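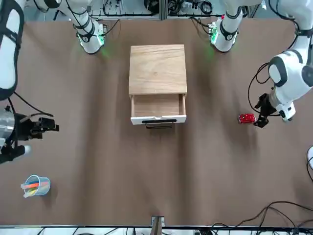
# Buscamos gente golosa para probar helados (y una persona para el mostrador)

¡Hola! Soy la mitad de Jadeo, la heladería de la esquina con el toldo amarillo, y escribo esto con la cuchara todavía en la mano. Mi hermana es la otra mitad: ella lleva los números y yo lleno la cocina de cacharros. Abrimos con cuatro sabores y una mantecadora de segunda mano que sonaba como una lavadora llena de piedras, y ahora estamos preparando la carta de la nueva temporada, que estrenamos en marzo. Necesitamos dos cosas: paladares y manos.

## Los paladares: panel de cata

Quiero juntar a 13 personas que vengan a probar lo que estoy cocinando y me digan la verdad. Mi familia ya no me sirve, todo les parece riquísimo (o eso dicen, que luego encuentro vasitos a medias detrás de las plantas). Serán cinco sesiones por la tarde, a las seis, en el obrador. Cada una dura hora y media, contando la charla, que siempre se alarga.

Lo que vais a probar:

- Tagle, nuestra línea nueva de helado de kéfir. Es ácido, bastante ácido, y todavía estoy peleándome con el punto de azúcar.
- Sorbetes de fruta con poca azúcar: pera con jengibre, mandarina y uno de remolacha con frambuesa que a mi hermana le horroriza y a mí me encanta.
- Jeledine, un postre helado de almendra sin lácteos. La textura aún no me convence, se queda un poco arenosa, y ahí es donde más me vais a ayudar.

No hace falta saber nada de cata. Os doy una hoja con casillas y un hueco grande para escribir lo que os dé la gana. «Sabe a jarabe para la tos» es un comentario perfectamente válido, ya me lo hicieron con el de cereza y lo quité de la carta.

Pido, eso sí, que seáis mayores de edad, que podáis venir al menos a tres de las cinco tardes y que me aviséis de cualquier alergia antes de apuntaros. En el obrador trabajamos con leche, frutos secos y huevo, y no puedo garantizar que no haya trazas. Si tenéis una alergia seria, mejor no vengáis a esta convocatoria, de verdad.

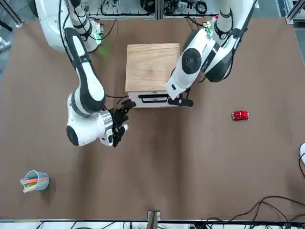
**¿Se paga por participar en la cata?**

Pagamos con helado: al terminar cada sesión os lleváis una tarrina de medio litro del sabor que queráis, y quien complete las cinco tardes tiene además un 22 % de descuento en la tienda durante toda la temporada. Dinero no hay, prefiero decirlo ya.

**¿Puedo ir con alguien?**

Claro, siempre que esa persona también se apunte y rellene su hoja. ¡Pero os sentaré separados! Las parejas se copian muchísimo.

## Las manos: mostrador y obrador

Esto sí es un trabajo, con contrato y nómina. Buscamos a una persona a media jornada, de marzo a octubre, sobre todo para las tardes. Harías de todo un poco: servir, cobrar, reponer cubetas, limpiar la vitrina al cierre y echarme una mano en el obrador cuando toca pelar fruta (en junio toca pelar muchísima fruta). Una vez al mes llega el pedido de tarrinas y barquillos de Girnholm, que viene en cajas grandes y hay que colocarlo, así que conviene no tener la espalda delicada.

Me gustaría que tuvieras el carné de manipulación de alimentos o ganas de sacártelo antes de empezar; el curso te lo pagamos. La experiencia suma, aunque me importa más que seas puntual y que aguantes con buen humor a un crío que tarda diez minutos en elegir entre vainilla y vainilla con galleta. Se libran dos tardes por semana, que acordamos a principios de mes, y en agosto nos repartimos los turnos para que todo el mundo vea un poco la playa.

El sueldo es el de convenio, proporcional a las horas, más las propinas del bote, que se reparten a partes iguales. Los domingos de mucho calor el bote se pone contento.

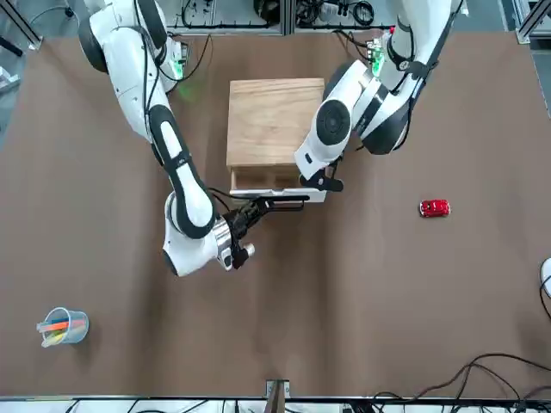 *Dos brazos robóticos junto a un mueblecito de madera con el cajón entreabierto.*

## Cómo apuntarse

Para la cata, pasad por la tienda y pedid la ficha en la caja. Es una hoja por las dos caras y se rellena en lo que dura un cucurucho pequeño. Para el trabajo, traedme el currículum en mano, a partir de las cinco de la tarde, que por la mañana estoy con las máquinas en marcha y no oigo ni el timbre. No hace falta carta de presentación, ya charlamos un rato en la barra.

Si os interesan las dos cosas, decídmelo y lo apunto, aunque quien entre a trabajar no podrá estar en el panel. Las fichas se recogen hasta que se llenen las plazas, y a quien se quede fuera lo dejo en lista para la carta de otoño, que ya tengo medio apalabrada una calabaza.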